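Workshop notebook – Mon 27 July

Glaze tests out of the kiln at last, and I am so pleased with the blue! Opened the lid far too early as usual (260 on the readout, gloves on, face well back) and had a peek, then made myself shut it again and go and wash buckets until it was fit to unload.

Firing 714. Cone went over nicely on the middle shelf, a touch lazy on the bottom one. Same as in April, so I think the lower element is getting tired. Worth checking before we put anything big down there.

Falley clay, the speckled one: lovely. The iron comes through the white in tiny brown freckles and it breaks to a warm toast colour on the rims. Two coats is plenty. With three it crawled on the inside curve of the small bowl and left a bald patch the shape of a kidney bean. I rather like the bald patch but it can't go on the food shelf.

Zanport clay, smooth white: the blue goes on like cream and stays where it's put. Best tile of the lot is number 5, which had the blue over a thin wash of the Cullusero ash glaze. It has gone all streaky and sea-like where the two run together, with a green edge at the bottom – I keep picking it up and tipping it about under the window. Must do this on a whole jug!! Leave a good finger's width bare at the foot, though, as it ran nearly to the shelf on the upright tile.

The ash glaze by itself is a bit of a dull porridge. Fine inside a plant pot. Perhaps more ash, or a hotter spot in the kiln. Somebody also wrote on the bucket lid that it wants sieving twice, and they were right, there were lumps in mine.

Sethi red: no luck again. Came out liver brown on both clays, with pinholes on the Falley. I had it on quite thick and I think the cooling was too quick. I'm not giving up on it, the little sample chip is such a gorgeous colour. Next go: thinner, one coat brushed and one dipped, on the top shelf.

To do
– mix a half bucket of the blue, we're down to the dregs
– new batts, two have warped
– label the test tiles on the BACK with oxide, pencil burns off
– kiln wash on the bottom shelf where the last lot dripped
– wax resist, the pot by the sink has gone solid
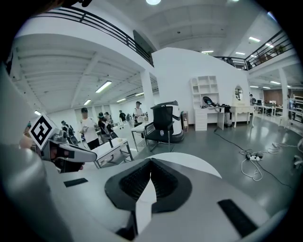
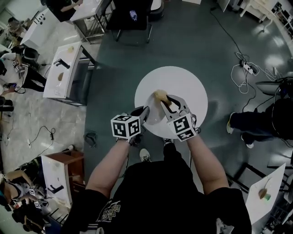

Ceramics Workshop – Glaze and Firing Group

Next firing when the jugs are dry enough. The handles still feel cold against my cheek, so not yet.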